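Guides > Kitchen and Serving > Drundum Table Set > Section 4: Sorting and storing flatware

Reading time: 6 minutes

4. Sorting and storing flatware

This section covers the three open bins supplied with the Drundum table set, how to lay them out, and how to sort mixed flatware into them. It applies to the standard set (order code 1492) and to the wide set. If you have the wide set, read the note at the end of 4.2 before you start.

You will need the three bins, the white work sheet, a dry dish towel, and the flatware you want to put away. Wash and dry everything first. Section 3 covers washing.

4.1 Before first use

1. Take the bins out of the carton and pull them apart. They are shipped nested. If two are stuck, hold the lower one by the rim and twist the upper one gently. Do not pry them apart with a knife.

2. Remove the paper labels from the undersides. Warm water loosens the glue.

3. Rinse the bins in warm soapy water and dry them with the towel. Check the grid on the bottom of each bin for bits of packing foam.

4. Wipe the work sheet on both sides and let it dry flat.

CAUTION: Do not use scouring powder or steel wool on the bins. The tinted plastic scratches and the scratches hold grease.

CAUTION: Do not stack hot pans or lids on the bins, even for a moment. The rims will warp and the bins will no longer sit level.

4.2 Laying out the bins

1. Choose a flat, steady surface at a comfortable height. A counter or a kitchen table is fine. Clear a space at least 45 inches wide.

2. Lay the work sheet down and smooth it from the center outward. A curled corner can be weighted overnight with a cutting board.

3. Place the three bins side by side along the far edge of the sheet. The short ends, with the handle slots, should face toward you and away from you.

4. Push the bins together until the rims touch. Leave the front of the sheet clear for sorting.

Note: Left-handed users may want to reverse the order given in 4.3. The bins are identical, so any of them can go in any position.

Note for the wide set: The wide set has a fourth bin. Put it at the right end of the row and use it for serving pieces. Steps that mention "the right bin" mean the third bin from the left in both sets.

4.3 Sorting order

The order below is the one used in the rest of this guide. You can change it, but change it once and keep to it, or people in the house will put things back in different places.

Left bin: chopsticks.
Middle bin: spoons of all kinds, including soup spoons and wooden spoons short enough to lie down in the bin.
Right bin: forks and table knives.

1. Put the mixed flatware on the front part of the sheet. Spread it out so that no piece lies on top of another.

2. Start with the chopsticks. Match them in pairs by length before you put them in the left bin. Odd chopsticks can go in the same bin, but keep them to one side so that you can find a partner later.

3. Move the spoons to the middle bin. Ceramic spoons go in first and should be laid down, never dropped. Wooden spoons go in next to them, with the bowls pointing the same way where there is room.

4. Leave the metal forks and knives until last. They go in the right bin.
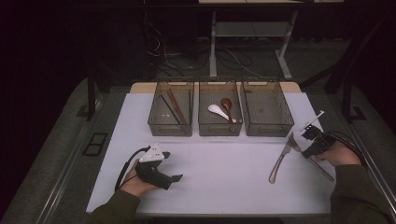

Forks should be laid in with the tines toward the back, knives with the blade toward the back, so that the handles are what you reach for. Take hold of each piece by the handle when you move it. If you have a lot of forks, nest them in small groups and lay the knives along one side of the bin.

5. When the sheet is clear, look over each bin once. A teaspoon hiding under a fork is the usual mistake.

6. Wipe the sheet and put it away, or leave it under the bins as a liner.

CAUTION: Steak knives, paring knives and anything else with a sharp point or a serrated edge do not belong in the open bins. Store them in a block or in blade covers, out of reach of children.

4.4 Mixed materials

Wood, ceramic and metal can share a row of bins, but they wear differently.

Wooden pieces must be fully dry before they go in. A damp wooden spoon left lying on the plastic will mark, and in a closed cabinet it may grow mold. Rub wooden pieces with a little food-safe mineral oil when they start to look gray.

Ceramic spoons chip at the lip of the bowl. Do not put heavy metal serving spoons on top of them. If your middle bin is crowded, move the metal spoons to the right bin and keep ceramic and wood together.

Stainless steel needs no special care here. Silver plate does – wrap it in cloth or keep it in a separate box.

4.5 Moving and stacking the bins

1. Lift each bin with one hand in each handle slot. Carry one bin at a time when it is full.

2. Empty bins can be nested for storage. Put a sheet of paper between them to stop them from sticking.

3. Do not stack full bins. The slots leave no flat ledge for the upper bin to rest on, and it can slide.

To store the row in a drawer, measure the inside height first. The drawer needs 84 mm of clear height for the bins. Shallow drawers made before the September revision of the Griscombe cabinet line are too low, and the bins should be kept on a shelf instead.

4.6 Common problems

The bins rock on the counter.
Check for crumbs under the sheet. If the sheet is flat and one bin still rocks, turn that bin around. A bin that rocks in every position is warped and should be replaced.

Flatware slides to one end when a drawer is opened.
Cut a piece of shelf liner to fit the bin floor. Wash the liner when you wash the bin.

White film on the plastic.
This comes from hard water. Soak the bin in one part white vinegar to four parts warm water, then rinse and dry.

Long chopsticks or spoons do not lie flat.
Lay them corner to corner. If a piece still sticks up above the rim, keep it in an upright jar.

Replacement bins and sheets are sold singly. Quote the order code and say which set you have.

Text revised January 2025 by Glykeria Kouris. Drawer measurements checked by Raimo Lindqvist.

Next: Section 5, Plates and shallow bowls

Contact Drunbridge Housewares | © Drunbridge Housewares | Back to top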